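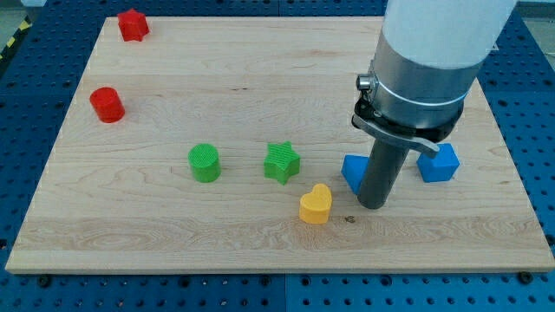
Figure 1. Plastic shape blocks on the light wooden board.

Does Color or Shape Stick Better? A Memory Project
Ellberg Community College, Intro to Psychology

Background

When you glance at a group of objects and then look away, what do you keep? I got hooked on this question after our unit on short-term memory. Our textbook says most people can hold only a handful of things in mind at once, but it says a lot less about which parts of those things survive. If I show you a red star, do you remember "red," or "star," or do the two come as a package?

There is plenty of older work on this, and I read as much of it as I could follow. Some researchers think color and shape are stored separately and then glued together, and that the glue is the weak part. I love that idea! It would explain why people sometimes swear they saw a blue square when what they saw was a blue circle next to a red square.

What I did

I ran the test on a laptop in the Maldonado Library study rooms, mostly in the late afternoon when people were happy to take a break. Each trial showed a set of colored shapes for 2 seconds. Then the screen went gray, and after a short wait one shape came back. The person pressed a key for "same" or "changed." A change could be in the color, in the shape, or in the pairing, meaning two objects had swapped colors with each other.

I drew the shapes myself as flat outlines with solid fills. The first set I made was too fancy (stars with different numbers of points, which even I couldn't tell apart) so I threw it out and went back to basic ones. The wait between the two screens was 1,500 milliseconds. I tried a longer one on my roommates and they started saying the colors out loud to themselves, which turns it into a different kind of memory test.

After I took out practice rounds and the trials where someone had clearly been interrupted, I had 341 trials to work with.

What I found

Color changes were the easiest to catch by a good margin. People were also faster on them, and several said the wrong color "jumped out." Shape changes came next. Swapped pairs were the hardest, and a lot of people were surprised to hear there had been any swaps at all.

The part I didn't expect was the order effect. People got better at spotting shape changes as the session went on, but hardly improved on swaps. My guess is that they figured out they had been leaning on color and began to pay more attention to outlines. Attending to both at once, and to which goes with which, seems to be a much bigger ask.

I also looked at yellow separately. It did worse than the other colors, and I'm pretty sure that is my fault - the yellow I picked was pale against the light background. With a darker shade the gap might disappear.

Problems

Everyone who took part was a student here, and most were my friends, so they may have tried harder than strangers would. I did not check for color blindness, which was a real oversight in a study like this one. The library laptop also dims itself when the battery gets low, and I only noticed partway through.

What I'd like to try next

I want to run the same thing with objects that have a natural color, like a lemon or a leaf, and see whether swaps get easier to catch. A purple lemon ought to be hard to miss! I would also fix the yellow, add a color vision check at the start, and keep the laptop plugged in.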